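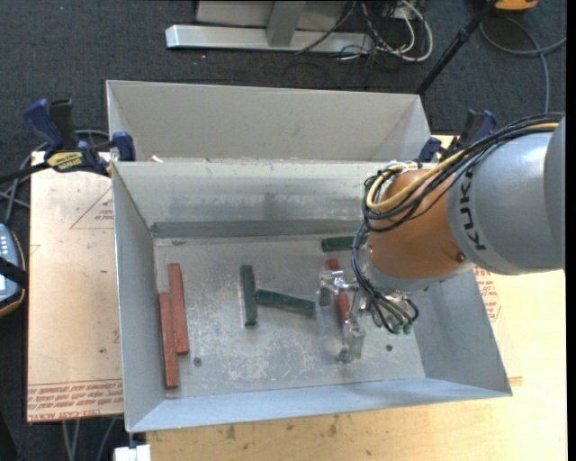
**Gorkholm, March**

**Ticket:** label printer drops jobs over 2 pages, packing office
**Opened by:** Delphine Mercado
**Assigned:** Lucinda Hutchins
**Status:** open, workaround in place

**Reported problem**

Print jobs sent from Sarkar to the packing office label printer stop after the second page. The queue shows the job as complete. No error on the printer panel. Single labels and two-page jobs print normally. Started the morning after the print server was moved to the Neltamholm subnet.

**Setup**

- Print server: moved to new subnet, same host name, new address
- Printer: static address, raw port, firmware not changed
- Sarkar: order system, sends jobs as the service account
- Plosivus: driver package, same version on server and desktops

**Log**

08:40. Reproduced from Delphine's desktop with a 5-page order. Pages 1 and 2 printed, then nothing. Queue cleared itself within a few seconds.

08:55. Sent the same order as a PDF straight to the printer's address, skipping the server. All pages printed. Printer hardware and media ruled out.

09:20. Checked the spool folder on the server. Full file is present before sending, so Sarkar is handing over the whole job. Permissions on the folder match the old server.

09:45. Turned off bidirectional support on the port. No change. Turned it back on.

10:10. Ping from server to printer is clean at default size. With the don't-fragment flag set, 500 bytes passes, 700 bytes passes, 1472 fails. Desktops on the old subnet pass 1472 to the same printer.

10:30. Looked at the route. Traffic from Neltamholm goes through the tunnel to reach the packing office VLAN. The tunnel interface has a lower MTU than either side. ICMP is filtered on the far end, so the server never gets the "fragmentation needed" reply and keeps resending full-size packets until the port monitor gives up.

10:50. Why two pages get through is not clear. Small jobs may be going out in short writes. Did not capture enough to say.

11:15. Lowered the MTU on the server's network adapter to 1350. Sent the 5-page order again: all pages printed. Sent a batch of 150 labels: all printed, took almost twice as long as Delphine remembers.

11:40. Delphine confirmed normal printing from Sarkar. Asked her to note the order number if it drops again.

**Workaround**

MTU set by hand on the print server adapter. This setting will be lost if the adapter is replaced or the host is rebuilt.

**Still to do**

1. Firewall change request to allow ICMP type 3 code 4 between Neltamholm and the packing VLAN.
2. MSS clamping on the tunnel, if the request is refused.
3. Put the adapter back to 1500 after either of the above and retest with the same 5-page order.
4. Look at the slow batch separately. Port monitor currently has SNMP status enabled, and the printer's community string was changed last year.

**Note added 14:05**

Delphine reports one job stuck as "deleting" in the queue. Restarted the spooler, job cleared. It was left over from the 08:40 test. Item 1 submitted, waiting on network team.

L. Hutchins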